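Waqas Ghumman has spent most of the past year hanging bags on hooks, or more exactly, getting two robot arms to do it. He leads the manipulation work at Lobo, a small research group in Visville, and the result he came to talk about concerns straps.

"A strap has no fixed shape," he said. "You can give the policy a good position for it, and by the time the gripper arrives the position is wrong."

The group trained on 200 demonstrations, all recorded by teleoperation in cells with patterned walls. A second set of 50 was added later, made up only of recoveries: the operator starts from a missed grasp or a twisted strap and continues from there. According to Ghumman, the second set accounts for most of the gain. 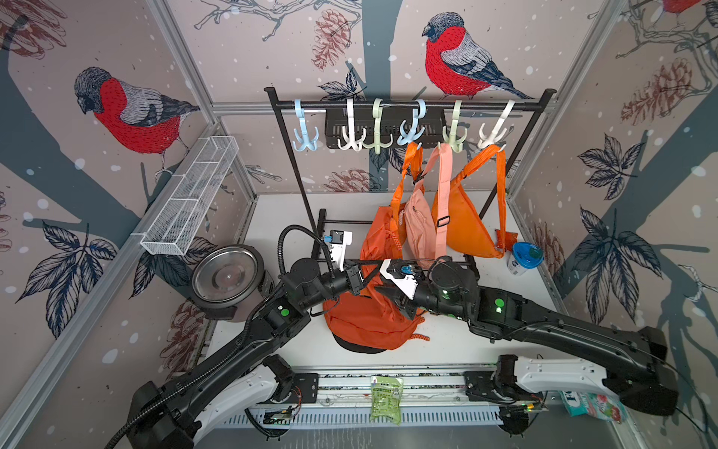 The two-arm cell with the clothes rack, three hanging bags and an orange backpack on the floor. Photo: Lobo

Geetha Alva, who designed the evaluation, is more careful about the claim. Her protocol ran to 237 trials, with bag type and starting pose drawn at random before each one. A trial was scored as a success only if the bag stayed on its hook for 4 seconds after both grippers had let go.

"If you score at release, the numbers look better," Alva said. "We did that at first. Then we went back through the video and had to throw out the whole table."

Drawstring bags remain the weak point. Their cords tend to close up when lifted, and the second arm then has no opening to work with. Alva said the policy usually tries again from the same angle. Ghumman attributes this to the demonstrations, in which operators seldom changed their approach after one failure.

Asked about the wallpaper, Ghumman said the group wanted visual clutter that stays the same from trial to trial. A test against plain walls is planned for October.

The recovery set will be released first. The rest needs relabeling, and Alva would not give a date for it.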